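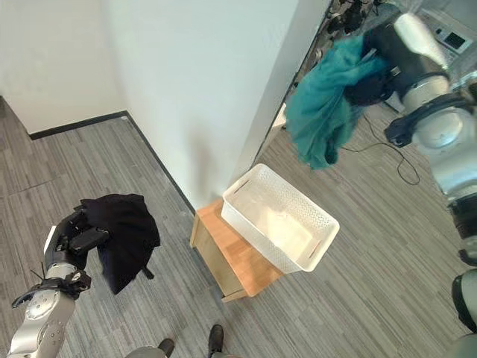

Plevthorpe (album)

Plevthorpe is the final studio album by the country-folk duo Terken, made up of the singer and guitarist Kirsten Þorgeirsson and the pedal steel player Preben Lauritsen. It was released by Oteck on 2020-03-05, while the two members were in the process of divorcing each other, a circumstance the label's press materials described as "a period of transition." It is named after the street on which the couple had lived and which neither of them now visits.

The album has eight songs, seven of which concern the end of a marriage. The eighth, "County Fair," concerns a county fair, though listeners have had their suspicions.

Background

Terken formed when Þorgeirsson, then singing in the house band of a supper club outside Duluth, hired Lauritsen to fill in for a steel player with a broken thumb. The thumb healed and Lauritsen stayed. They were married between the duo's first and second albums, and for several years were marketed as a love story with a merchandise table. Their most requested song of the period, "Two Chairs on the Porch," became a regular choice for first dances at weddings across the upper Midwest, and Þorgeirsson has since said she gets mail about it from people who would like to know if they should be worried.

The couple separated in January, the year before the album came out. They kept the news to themselves for most of the following tour, traveling in the same van and taking turns with the radio. Audiences were told nothing. Bjartur Laxdal, the duo's touring drummer, later recalled that he worked it out when Lauritsen began introducing his wife on stage by her full name.

At the time of the separation, Terken owed Oteck one more record. Lawyers for both parties looked into whether the contract could be ended early. It could be, but the penalty was larger than the proceeds expected from the house on Plevthorpe Street, and the two agreed that an album would be cheaper.

Writing

Þorgeirsson wrote the first side and Lauritsen the second, in separate homes and with no discussion beyond an exchange of song keys by text message. The arrangement produced some overlap. Both writers turned in a song about the same argument in the same grocery store parking lot, and the two accounts differ on who had the keys, who was crying, and whether it was raining. Both were kept. "Cart Return" closes the first side, and "I Had the Keys" opens the second.

A third songwriter, Sadia Bugti, was brought in by the label to co-write something for radio. She spent an afternoon with each member of the duo and came away with the same chorus from both, a coincidence she chose to keep to herself until the session. The result was "Fine by Me," the lead single, in which the title phrase is sung many times and is believed by no one in the song.

Recording

The album was recorded at Ladefoged, a converted dairy building with a single tracking room, under the producer Aksel Nørgaard. Nørgaard had made the duo's earlier records by putting them face to face at one microphone. He proposed to do so again, on the grounds that it had always worked, and was given a weekend to think about it.

In the end Þorgeirsson recorded her parts in the mornings and Lauritsen recorded his after lunch. The harmonies, which reviewers would call the most intimate of the duo's career, were sung to playback by two people who did not share the building. The one exception is "County Fair," for which both were present owing to a scheduling mistake. Nørgaard rolled tape before either could leave. The false start and the short laugh at the head of the track are from that take, and Þorgeirsson and Lauritsen have each identified the laugh as their own.

Laxdal played drums throughout and took on a second, unpaid job carrying messages between the parties. He is credited on the sleeve with "drums, percussion, logistics."

Dispute over the steel guitar

Much of what was written about the album before its release concerned a pedal steel guitar that Þorgeirsson had given Lauritsen as an anniversary present and that he had paid for, from a joint account, the following week. Each claimed it. A mediator suggested that it be sold and the money divided, which both sides rejected with what the mediator called the first sign of unity in the proceedings. The instrument is heard on every track. It was afterward awarded to Lauritsen, and the custom road case was awarded to Þorgeirsson, who keeps blankets in it.

Music and lyrics

Plevthorpe is slower and plainer than the duo's earlier work. There are no strings, and the handclaps that had become something of a trademark are gone, possibly for want of goodwill. Þorgeirsson's songs tend to address a "you" who has forgotten something. Lauritsen's tend to address nobody in particular and mention weather. On "Forwarding Address," a list song, she reads out the items that were mailed to her in error after she moved; Lauritsen, who had been doing the mailing, plays a long and rather beautiful solo over it.

The title track has been the most closely studied. It runs through the rooms of the house in the order a real estate agent would show them, and ends at the garage. Some listeners take the final verse as an apology. Asked which of the two was apologizing, Lauritsen said that he had understood it to be the agent.

Track listing

Side one (written by Þorgeirsson, except "Fine by Me," by Þorgeirsson, Lauritsen, and Bugti)
Plevthorpe
Fine by Me
Forwarding Address
Cart Return

Side two (written by Lauritsen)
I Had the Keys
Cold for April
County Fair
Your Half of the Records

Release and promotion

Oteck pressed 1,929 vinyl copies for the first run, a figure the label said was chosen for reasons of budget and the duo's followers decided was an anniversary. It was neither member's birthday, wedding year, or house number, and a long discussion of the matter on the band's message board was closed by the moderators after it turned to the Great Depression.

The two gave their interviews separately. Radio stations were offered one or the other, and most asked for whichever was angrier. Þorgeirsson told one host that the divorce had been "like moving a piano with someone you've stopped speaking to." Lauritsen, given the quotation an hour later by a different host, replied that she had never once lifted her end. The exchange was picked up widely and did more for the album than the video, in which a man neither of them knew drove a truck through a field.

A farewell tour of 14 dates was announced and then called off with the rest of that spring's concert calendar. The duo had by then rehearsed once. Tickets were refunded, and the tour poster, which shows the pair standing back to back, is now more common than most things connected with the band, having already been printed.

Reception

Reviews were favorable and, in several cases, relieved. Critics who had found the earlier albums too sweet welcomed the change, and a few went so far as to wish the couple had split up sooner. One regional paper praised the "unforced tenderness" of the singing and was sent a note of thanks by Nørgaard, who had spliced it together over three weeks. A less impressed notice called the record "a deposition with a good rhythm section."

"Fine by Me" received steady airplay and remains the only Terken song regularly heard in supermarkets. Bugti has said that she once heard it in a parking lot and had to sit in her car for a while. "Cart Return" and "I Had the Keys" are often played back to back by disc jockeys, sometimes followed by a listener vote. The vote has generally favored Þorgeirsson, except in January, when the callers seem to sympathize more with whoever had to go outside.

Aftermath

The divorce was completed the same year. Þorgeirsson has since recorded under her own name, with Laxdal on drums. Lauritsen works as a session player, also frequently with Laxdal on drums, and Laxdal has described his holidays as complicated. The rights to the name Terken are held jointly and may be used only with the written consent of both former members, neither of whom has asked.

"Two Chairs on the Porch" continues to be played at weddings. Royalties from it are divided evenly and mailed on the same day, in the case of the first few statements to the same address.

See also

Breakup album
Pedal steel guitar
Contractual obligation album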